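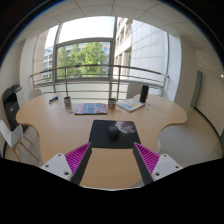 Zulska notebook, Wed 2 August
Pose tracking on the mouse-and-pad recordings

I promised Serpil I would write this up properly before going home, so here is the long version, with apologies to anyone who only wanted the config change (it's near the end, under "What I've merged").

As most of you know, the tracker has been losing itself on the desk by the window. We record with the hand-held gripper, the offline job works out the camera path for each episode, and anything with a gap in the path gets thrown out before it goes near the policy. In April we hardly ever saw a gap. On the newer batch, which is 262 episodes, far too many were being dropped, and Florian very reasonably asked whether the map was rotten or whether the tracker was simply being too fussy. I think now that it was a bit of both, though mostly my own fault for leaving the image mask alone when I changed the mount settings.

I started with the longest episode of the lot, 3873 frames, on the grounds that if I could get that one through in a single piece I'd feel a good deal better about the rest. I switched on the feature overlay and sat and watched it with a cup of tea, which I do recommend, as it's surprising how much you can learn before you touch a single number. The old mask covered the black area at the bottom of the view and nothing else. The fingers were left wide open to the feature detector, and of course those magenta ribs are just the sort of crisp, repeating edge it adores. It was pinning a great clump of points on them. Those points don't move with the room, they move with the gripper, so as far as the solver was concerned a good part of the world was standing still.

Out beyond the railing we have the second trouble. The trees are lovely to look at and quite useless to track, leaves being leaves, and the sky in the upper panes is very nearly white. When the exposure settled for the sky, the desk went dim and the book and mugs gave up fewer points than they should have. The desk top itself has never offered much, with its soft grain and long smooth edges, so we rely rather heavily on the things left lying on it.

Things I tried, in the order I tried them:

Raising the feature budget from 800 to double that. Slower, and the extra points nearly all went to the trees. Put back.

Drawing a proper mask over both fingers and their white plates, taken at the widest opening and again nearly closed, and using the union of the two. A big improvement straight away. The long episode came through with one short gap where before it had been in pieces.

Spreading the features over a grid, so that no one cell can hog the budget. This closed the remaining gap. Timothée suggested it weeks ago and I said I'd get round to it, so well done Timothée and sorry for the wait. 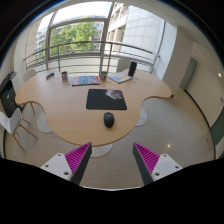
Dropping points that sit very far off once the map has settled. I had hopes for this one, as it ought to get rid of the foliage without our having to mask the window by hand, but the far façades are rather good for holding the rotation steady and I was throwing those away with the leaves. I've left it behind a flag, switched off. If somebody wants to try weighting the points by how well they re-match, please do, I'd be delighted.

One snag with the union mask. The mouse is small, and when the fingers close in on it the mask swallows most of it. For tracking that doesn't matter a jot. For the object detector it matters a great deal, so please don't share the mask between the two! The detector should go on reading the full view. I've renamed the file to slam_mask so that it's harder to pick up by mistake.

Paraschiva also wants to know whether the mouse's position relative to the pad can be labelled automatically. My feeling is that we could fit the pad's outline after undistorting and work from there, with the printed picture in the corner telling us which way round the pad is. I haven't tested it. The bowing near the rim of the view worries me a little, but the pad tends to sit well inside it.

What I've merged

New mask and grid spreading, both on by default. Feature budget stays at 800. Far-point filter in, off. Exposure is now locked at the start of a recording session, metered on the desk, and Didier has put that into the Bedport build too so the two sites match.

Left running

Full reprocess of the batch, on 6 workers, low priority so that Florian's training job isn't squeezed. Logs go to the usual place. If the job has died by the time you read this, restart with the resume option on and it will pick up from the last finished episode.

To do: compare the new paths with the old ones on the episodes that used to pass, as I'd hate to have cured the bad ones and nudged the good ones. Ask Didier whether the Bedport mount sits at the same angle as ours before he copies the mask across.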